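Jiltine
8/17/26

Thread on racking in light tube frames: shelves, garment rails, plant stands, anything built from push-fit tube and plastic corner pieces. Racking is the sideways lean where a rectangle turns into a parallelogram. Most of the wobble people complain about is this and has little to do with tube strength.

The frame I measured is a Sillia four-shelf unit, powder-coated steel tube, sold flat. Overall height 1,417 mm, width 479 mm. Top shelf sits at 1,275 mm. Assembled per the leaflet on a tile floor, feet adjusted until none of them rocked.

Setup: luggage scale hooked to the top rail at one end, pulled sideways and held steady. Steel rule clamped to the wall behind. Read the rail position at rest, under load, and after release. Three readings each, middle one kept.

The number I care about most is the third one. A frame that moves under load and comes back is flexible. A frame that moves and stays there has slack or slip in the joints. These need different fixes and get described with the same word.

Out of the box, the total free travel at the top rail was 65 mm side to side. That is with almost no force on the scale. You can push it with one finger from one stop to the other, and it will sit anywhere in between.

So the first part of the movement is free play. The tube end is smaller than the socket, and the tube can tilt in the socket before it touches on both sides. Tilt angle is set by clearance divided by insertion depth. Double the depth, halve the angle.

Multiply that angle by the height and you get the lean at the top. A tall unit with the same corner pieces as a short one will lean further for the same slop. Reviews of the short version of a product say very little about the tall one. 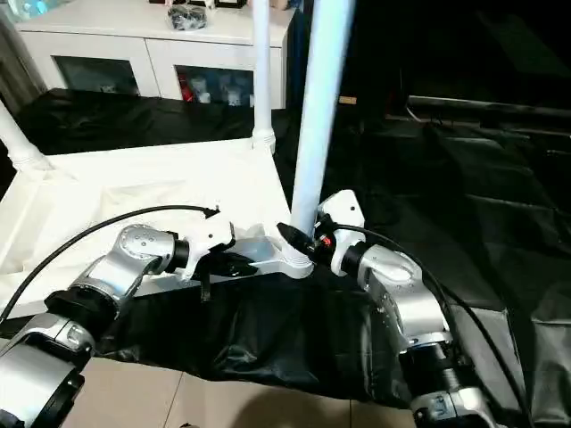

One reply under my last thread argued that thicker tube would fix all of this, and that the maker was just saving on steel. Several people agreed with it, so it gets its own section.

Thicker tube helps once the slack is used up. For thin-walled round tube, bending stiffness goes up with the cube of the diameter and in direct proportion to the wall thickness. If you can choose, choose diameter. Doubling the wall doubles the weight and does nothing to a loose socket.

In the range where you notice wobble (someone bumps it, a door closes) the load is small and the tubes are barely bending. Swap in solid bar with the same outside diameter and the first 65 mm are unchanged.

Next: shelves. People assume a shelf stiffens the frame. A horizontal shelf keeps the plan view square, so it stops the unit from twisting. It does nothing for the side view or the front view unless it is deep at the edge and tied firmly to the upright at both the top and bottom of that edge.

A wire shelf that rests on clips adds weight and no racking stiffness worth measuring. I took all four out and put them back one at a time. Same free travel at each step, within what I can read off a rule.

What works is a triangle. One diagonal in the back plane, fixed at both ends, and the rectangle can't change shape without the diagonal changing length. Steel doesn't stretch much under a hand push.

A rigid diagonal handles both directions. A strap or wire only handles tension, so you need two, crossed. One wire is a common mistake. The frame goes firm to the left and stays loose to the right, and people decide the wire was too thin.

The diagonal doesn't need to cover the full height, but it has to cover enough. If you brace only the lower bay, the upper bays still rack on top of it. With continuous uprights the effect carries up some distance. With uprights made of joined sections, each joint is a new hinge.

A back panel also works. Thin hardboard is fine as long as it is fastened along all four edges. Two screws at the top makes it a curtain. The panel carries shear, and the fasteners are usually what gives first, so use more of them before you use a thicker panel.

Both methods fix one plane. The unit has two vertical directions to worry about, front-back and left-right. On a narrow-depth shelf against a wall, a single bracket at the top takes care of front-back and also keeps it from tipping. Do that one first if there are kids in the house.

Someone in Cáceres sent measurements for a Conerari garment rail with the same general joint. Same pattern: a wide dead zone, then a fairly straight line. They wrapped the tube ends with one layer of aluminum tape, and the dead zone shrank to where they couldn't read it.

I tried the tape on the Sillia. It works on the day. I don't have long-term numbers. Plastic sockets creep under constant pressure, so I expect some of the slack to come back. I'll repeat the pull in October with the load left on the shelves.

Glue: I don't recommend it for the first try. It holds if the fit is already close. In a wide gap the glue line is thick and brittle, it cracks at the first hard shove, and then you have a loose joint that you can't take apart to shim.

A through-screw is better. Drill the socket and tube together, one screw per joint, two at right angles if there is room. Pre-drill the plastic to full clearance so it doesn't split, and put the screw well back from the mouth of the socket.

Order I would go in for an existing unit: level the feet, seat every tube fully, fasten to the wall, add the diagonal, then shim the joints. I found two tubes on mine that were short of the bottom of the socket, and a rubber mallet with a rag over it took care of those.

Correction to my earlier thread: I gave the Sillia width as the shelf width. 479 mm is outside to outside across the uprights. If you are cutting a brace, measure between the actual fixing points and ignore the catalog size.

Raw readings are in a text file, linked from my profile. Units are mm and kg-force. Column four is the position after release.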